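August, still the kitchen table, still too warm to sleep

I have to get this down while it's fresh, because today was one of those days I want to be able to read back in ten years. The bread worked. The sourdough rye, the one I've been chasing since spring, came out of the oven at twenty past four with a crust like tree bark and a crumb you could actually butter without it turning to putty. I danced. I did a whole lap of the kitchen with the oven mitts on.

Backing up. I started the levain last night before bed with the darker rye from the Quintana mill, the stuff that smells like wet hay and cocoa when you open the bag. I've been using the medium grind until now and I think that was half my trouble. The medium drinks water slowly and then all at once, so every dough I made with it felt right at the mixing stage and then went slack on me an hour later. The dark one is thirsty from the first minute. You know right away what you've got.

When I came down at six the jar had doubled and the top was domed and cracked like a dry pond. Lovely sour apple smell, none of that nail polish whiff I got in June. I mixed standing up at the counter in my pajamas with the back door open and the neighbor's sprinkler ticking away, and I was so happy I forgot to make coffee.

The dough

Writing the amounts here so they exist somewhere other than the back of the gas bill:

500 g dark rye
150 g bread flour
all of the levain (less a spoonful, back in the jar)
480 g water, warm as a bath
14 g salt
a big spoonful of molasses
22 g caraway, toasted in the dry pan until it started to jump

That's a lot of caraway. Manolis Kourkoulas at the Purkbridge bakery told me to go up, he says people are timid with it and then wonder why their rye tastes like a brown envelope. He was right! It's all the way through the loaf now and not just a seed here and there. I'd like to try half of it crushed next time. He does his with a rolling pin and a dish towel.

No kneading with this much rye, which I still find hard to believe every time. It's mud. You stir it with a wooden spoon until your arm complains, you wet your hands, you scoop it into the pan and smooth it over like you're plastering a wall. I used to fight it. I kept adding flour so it would behave like the white doughs I learned on, and I got brick after brick. Mom kept one of them as a doorstop, and I'm fairly sure she wasn't trying to be funny.

Left it in the pan on the shelf over the washing machine, which is the one spot in the house with no draft. Three hours and it had crept up to the rim and there were pinholes all over the top. I floured it through the tea strainer and the cracks opened up under the flour just like the picture in the library book.

Waiting around

Since I couldn't leave the house I finally did the pantry. I've been saying I'd do it since we moved in. Everything came off the shelves and onto the floor: the four kinds of vinegar, the jar of something from Skivesby that lost its label and might be pickled plums, two open bags of the same lentils. I wiped the shelves with hot water and a bit of soap and they're a completely different color. I thought they were cream. They're white.

I also measured the bottom shelf properly, 37 inches, so now I can look for bins that fit instead of guessing and taking them back. I want the flours down there where it's cool, each in something with a real lid, and the everyday things at eye level. Cans at the back. Baking tins on their sides like records, so I can pull out the one I want without the whole stack coming down on my foot.

For the time being it's cardboard, and I don't mind at all. A good strong box is a wonderful thing. I grew up in a house where you never threw one out, they went flat behind the wardrobe and came back at Christmas, and I've turned out exactly the same.

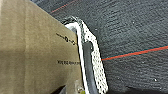 Out of the oven

I'm getting ahead of myself again, it has to go in first. Oven as hot as it goes, with the old roasting tin on the floor of it. In with the bread, a cup of water into the tin, door shut fast. Ten minutes like that, then down to 400 and leave it alone. I set the timer for fifty and then sat on the step stool and watched through the glass for most of it anyway. The top opened wider and wider and I kept thinking it would go too far and cave in, which is what happened the last time, and it didn't. It stayed up!

The smell came through the whole house by the halfway point. Caraway first, then the molasses, then that deep toasty smell that I can only call the smell of the old bakery in Marer, where my grandmother used to send me with the exact coins in my fist and I'd eat the end off the loaf on the way home. She always pretended not to see. I hadn't thought about that shop in years, and there it was, the bell on the door and the green scale and the lady with flour up to her elbows. I sat down on the step stool for a minute.

Then out it came, and I tipped it onto the rack and knocked on the bottom. A good low thump.

Now the hard part. You're supposed to leave a rye for a full day before you cut it. Everyone says so, the book says so, Manolis says so with his finger in the air. The inside goes on setting long after the crust is cool and if you slice too soon it gums up on the knife. I know all this. I've known it all spring and summer and have cut every single loaf too early.

I lasted until nine this evening. So, five hours, nearly. I'm calling it progress. And the crumb was a touch sticky right in the middle, I'll admit it, but the rest was beautiful, close and even and moist, and it sliced thin. Thin! I had the first piece plain and the second with cold butter and salt, and the third with the last of the smoked mackerel and a bit of cucumber, standing at the counter. I'd have had a fourth, but I wanted there to be something left to show people.

Things to remember

Levain goes in at the top of its rise, when it's domed. I waited too long in July and it was already sinking.

Wet the spoon as well as your hands.

Butter AND flour the pan. It slid out today as if it couldn't wait to leave, and I'm never going back to parchment with the creases baked into the sides.

Five minutes more at the end, maybe. The bottom could be darker. Or take it out of the pan for the last bit and put it straight on the rack, I've seen that done.

Try the molasses as dark malt syrup if I can find any. The shop in Skivesby used to have it on the shelf by the honey.

Keep the end pieces. Manolis soaks his old bread and mixes it into the next dough, and he says that's where the real flavor comes from, yesterday's loaf inside today's. I love that idea so much. I've put the crumbs from the board in a jar already, with a spoon of water, next to the starter.

What next

I want to take a half loaf over to Mom tomorrow, wrapped in the blue towel, and swap it for the doorstop. I want to see her face. Then a half to the Purkbridge people if there's still a half by then, though it makes me nervous, handing bread to bakers. He'll turn it over and look at the bottom before he says a word. They all do that.

And I'd like to try the seeded one before the month's out, with sunflower and flax, soaked overnight so they don't steal the water. And a plain round one without the pan, though I'm told with this much rye it'll spread out like a cow pat. I might do it regardless, just to see. I have enough flour for three more bakes if I don't spill any, and the order takes a week to come, so I should get that in before I go up.

Pantry's still half done. The vinegars are on the floor by the back door and I nearly broke my neck on the malt one going out to the compost. I'll finish it in the morning, after toast. There's going to be toast! I've already put the knife and the board out, and the bread is wrapped up cut side down on the counter, and I can smell it from in here.

Fed the starter at ten. A spoon of it, two of the dark rye, two of water. Lid on loose.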